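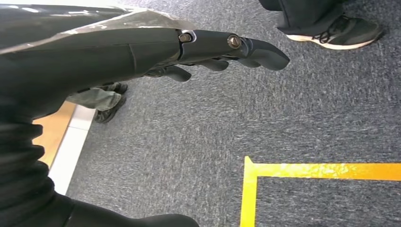
Finbarr Flanagan 的意见很直接：租赁合同里最贵的一项是手，可账单上写的是“整机服务费”，买方看不出自己在为什么付钱。他把这句话写在我上一篇文章的评论里，后面还补了一句，说他们公司签了 Proltau 的年度套餐，到现在也没人能讲清楚换一根手指要多少钱。

我同意他的一半。

先说同意的部分。Proltau 的人形机器人服务从二月开始接受企业预订，报价方式是按月收费，机器、软件更新、上门维护都算在里面。对财务部门来说，这种报价很省事，一个数字填进表格就行了。对真正用机器的人来说，它把几样性质完全不同的东西混在了一起。躯干和手臂的外壳，正常使用几年不会有大问题。电池有明确的衰减曲线。手不一样。五指手的关节多，每个关节都有紧固件、传动件和线缆，抓握时受力，碰到桌沿时受力，摔倒时往往又是手先着地。把手和躯干放进同一个月费里，等于让抓得少的客户替抓得多的客户付钱。

我手头这份 Proltau 的标准合同一共 57 页，和手有关的内容分散在三个地方：附件二的耗材清单，附件四的“非正常使用”定义，还有正文里一条关于现场更换时限的条款。附件二把指尖软垫列为耗材，指节没有列。附件四规定，超出额定负载的抓握属于非正常使用，但额定负载要去另一份产品手册里查，而手册的版本号在合同里是空着的。这不算陷阱，我见过更糟的写法，但一个没有工程背景的采购人员读到这里，多半会直接翻过去。

Favis 的做法是把手单独计价。机身一个价，手一个价，手又分两指夹爪和五指手两档，更换手指有公开的价目。单指更换 219 欧元，不含上门。这个价格贵不贵可以再谈，至少它写在那里。客户算得出来，一年换几次手指以后，不如退回去用夹爪。

现在说不同意的部分。Finbarr 的意思似乎是，只要把价格拆开，买方就能做出正确的决定。我觉得没有这么简单。拆开的前提是买方知道自己会怎么用这只手，而多数第一次租人形机器人的公司并不知道。他们看过演示，演示里机器人叠毛巾、递杯子、拧瓶盖，于是认为五指手是必需品。签约之后，机器被派去搬塑料箱，从甲货架到乙货架，一天重复很多遍。搬箱子用不着五根手指，有时候手指多了反而碍事，手指会卡在箱子把手里面。

Koutsoukos 是一家做仓储咨询的小公司，他们今年给客户做过一次试用记录，两种末端各跑 1,000 次取放，物品都是客户自己仓库里的纸盒和塑料箱。结果五指手需要人工介入 26 次，夹爪的次数比它少，报告里没有公布具体数字，只说“明显较低”。我不喜欢这种写法，既然公布了一边，就应该公布另一边。不过方向我相信，和我在几个现场看到的情况一致。

支持五指手的人会说，夹爪拿不了软的东西，拿不了线，也用不了给人设计的工具。这都对。如果工作内容里确实有插拔接头、整理线缆、使用手持扫码枪，那么五指手值这个钱。Lilla Dobos 在同一个评论区里提到，她那边的实验室换过夹爪，两个星期以后又换了回来，因为样品架的卡扣是给人手设计的，夹爪按不住。我把她的话放在这里，是想说明我并不反对五指手。我反对的是默认配置。

默认配置的问题在于，它替客户做了一个客户自己还没有想过的决定。Proltau 的套餐里，五指手是标配，换成夹爪月费不变。不变，就没有人会去换。销售人员也没有理由提醒客户，多出来的手指是白送的，听起来总是好事。等到维护工单多起来，客户才发现停机时间大部分花在等手上。合同承诺五个工作日内更换，这五天里月费照收。

Grelier 介于两者之间。它的月费包含一只手和一次免费更换，超过一次按件收费，停机超过两天开始减免月费。三家里我觉得这个方案比较合理，它给了供应商一点压力，要么把手做得耐用一些，要么把备件放得离客户近一些。缺点是减免需要客户自己提交申请，附上运行日志，而日志的导出功能在基础版软件里没有，得升级到专业版。我问过他们的客服，回答是“正在考虑调整”。

还有一件事，三家都做得不好，就是现场区域的划定。人形机器人的手臂展开以后，活动范围比多数人想象的大，站在它旁边的人不一定意识得到。供应商的安装说明里通常有一页讲地面标识，胶带多宽，离机器多远，转角怎么贴。可是这一页不在合同里，贴不贴由客户决定，贴错了也由客户负责。我认为这部分应当由供应商的安装人员完成，写进验收单，双方签字。多花的时间很少，出了事以后也说得清楚。

所以，如果现在有公司问我要不要签，我的建议是先不谈月费，先把一周里要抓的东西列出来，写明重量、材质、次数。拿着这张单子去问供应商三个问题：这些东西用夹爪能不能完成，手坏了几天能换好，等待期间收不收钱。Favis 的回答在价目表上找得到，Grelier 的要翻到附件，Proltau 的得发邮件去问。我上一封邮件是写完上篇文章那天发的，目前收到的是一封自动回复。

Finbarr 如果愿意把他们那份合同的附件四发给我，我想对照一下版本号那一栏是不是也空着。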